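Search this guide
Enter a keyword or part number

Stinetti Desk and Tabletop Guide
Section 3: Setting up the tabletop and wire basket
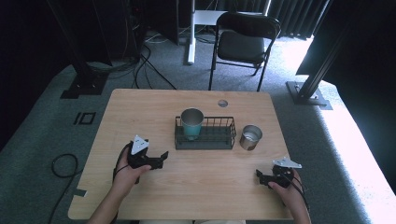 This section applies once the legs are fitted and the table is standing on its own. It covers levelling, cable routing, placement of the wire basket, and routine care of the wood surface. Read all steps before starting. Allow roughly 37 minutes for a first set-up.

3.1 Before you start

Clear the tabletop and wipe it with a dry cloth. Check the four rounded corners for transit marks. Small marks can be reported to Nuttall, the distributor, with the order number from the packing slip. Do not sand or oil a marked corner before reporting it, as this voids the surface warranty.

Note: Colour and grain vary between tops. Pale tops darken slightly over the first few months, and objects left in one position may leave a lighter patch.

3.2 Levelling

1. Stand the table in its final position. On carpet, leave it overnight before levelling so the pile can settle under the feet.
2. Place a spirit level along the long edge, then along the short edge.
3. Turn the levelling feet by hand until both readings are centred. Do not extend any foot beyond the red line on its thread.
4. Press down on each corner in turn. If the table rocks, repeat step 3.

CAUTION: Two people are needed to move the table. Lift from under the frame, never by the edge of the top.

3.3 Cable hole

The round cable hole goes at the far side of the table, away from the seated user.

1. Feed cables through from below, plug end first.
2. Leave enough slack on the upper side for the device to be moved to either end of the table.
3. Gather the excess under the top and fix it with the Gravari clips supplied. Where clips are not used, coil the cable and lay it on the floor clear of chair castors and feet.

CAUTION: Do not pass mains cables through the basket or let them rest against its wires.

3.4 Placing the basket

The basket is open-topped and has no lid. It is intended for cups, cans and similar upright items.

1. Set the basket in the middle of the table, between the user and the cable hole, with its long side parallel to the long edge of the table.
2. Check that it sits flat. A bent base wire will scratch the wood — return the basket if it rocks.
3. Load cups upright, opening facing up, starting at one end. Keep the other end free until the first items are stable.
4. Stand opened tins on the table beside the basket until they have been emptied and rinsed. Cut rims can be sharp.
5. To unload, lift each item straight up past the top wire. Dragging an item sideways over the bars will chip the black coating.

Note: Metal-rimmed cups may mark the coating if they are packed tightly. Leave a finger's width between items.

3.5 Care

Wipe spills at once with a damp cloth, following the grain. Do not place anything hotter than 95 °C directly on the surface. Tape may be used on the rim of the table for short periods; peel it back slowly at a low angle and remove any residue with warm soapy water. Starkmont cleaner may be used on the basket only — it will dull the finish on wood.

Re-check the feet after two weeks, and again whenever the table has been moved.

Next: Section 4, Replacing the levelling feet

2 comments | Share this page

Contact | Copyright Stinetti | Back to top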